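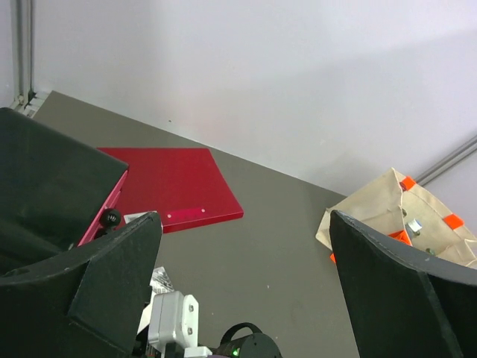 Grey work surfaces and what sits on them

I have spent most of September rearranging my bench, and the part that took longest was choosing where the red board should live. The surface is a flat grey top against plain white panels, with grooved grey metal posts and rails holding the panels up. Grey hides dust well and hides small grey parts even better, so the first rule I settled on was that anything I put down regularly should be a strong colour. The board is a deep crimson. I can find it from the doorway.

Placement came next. The top is 163 cm long, and I work from the front edge, standing. I tried the board hard against the back panel for a fortnight and disliked it: every reach was a long one, and my sleeve dragged across whatever lay between. It now sits left of centre, flat on the surface, with enough bare grey on the right for a notebook.

The fabric bag is a recent addition. It is beige, it folds, and it takes the offcuts and odd lengths of cable that used to collect along the wall. Mirjam Geerts suggested a rigid tub instead. I had one from Estelau and gave it up after 10 days — it slid, and the noise carried into the next room. A soft bag stays where it is dropped. The drawback is that small screws work their way into the bottom seam, and I turn the whole thing inside out when I want one back.

Grooved rail deserves a paragraph of its own. The lengthwise slots accept a sliding nut, so a hook or clip can go anywhere along the run without drilling. The corner parts are the weak point. They loosen slowly if the top is leaned on, and I go over them with a hex key at the start of each month. Thread lock is a mistake there if you expect to move anything later.

White panels mark easily. A damp cloth removes pencil and most fingerprints. Ballpoint needs a little alcohol, applied sparingly, and old ballpoint may leave a faint stain whatever you do.

Still to sort out:

Lighting. One lamp throws a slanting shadow over the right-hand side in the evening. Ihor Demchenko has offered me a second, with a clamp that may or may not fit the rail.

A non-slip sheet under the board. I have 2 samples from Rotano and have not cut either yet.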